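Visit report: open afternoon at Bulance, 2020-02-14

Sixteen of us had signed up through the Keleck visitors' list. We left our coats by the door and were shown straight through to the long room at the back, which is carpeted in speckled grey with yellow tape laid on it.

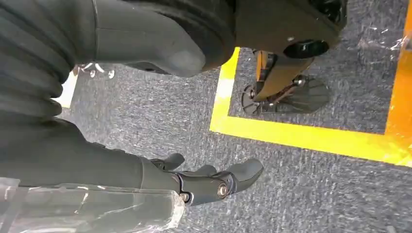
Yellow tape on the carpet in the long room.

Farzad Asadi met us there. The tour was due to take 20 minutes and ran to well over that, mostly on account of the questions. We were asked to keep bags off the carpet and phones on silent.
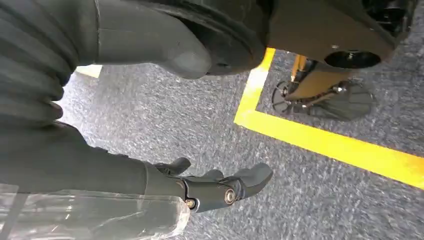
The room itself is a working space: a long pale desk, black office chairs, an open laptop. The topic for the afternoon was cards, and how they are passed from one person to the next. Collectible cards with purple, pink and blue artwork were out on the desk.

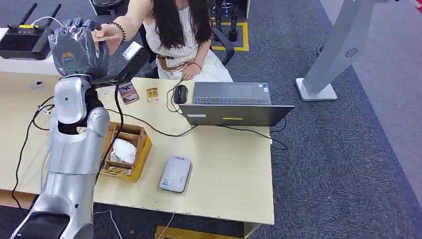
Shirin Mohammadi thought the thin cards would be harder to pass across a desk than the stiff ones, and asked if sleeves were ever used. The answer was that Bulance has two kinds on order.

We then moved on to hotel key cards. One has bare branches on a golden-yellow ground, with HOTEL in large white capitals and a small white arrow near the bottom. 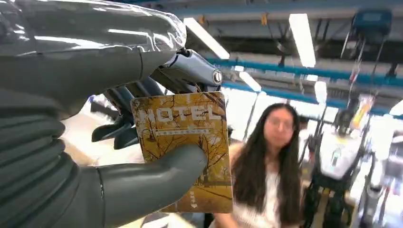
Tea was in the front office. The next open afternoon is in August, with 10 places, and names should go to Keleck.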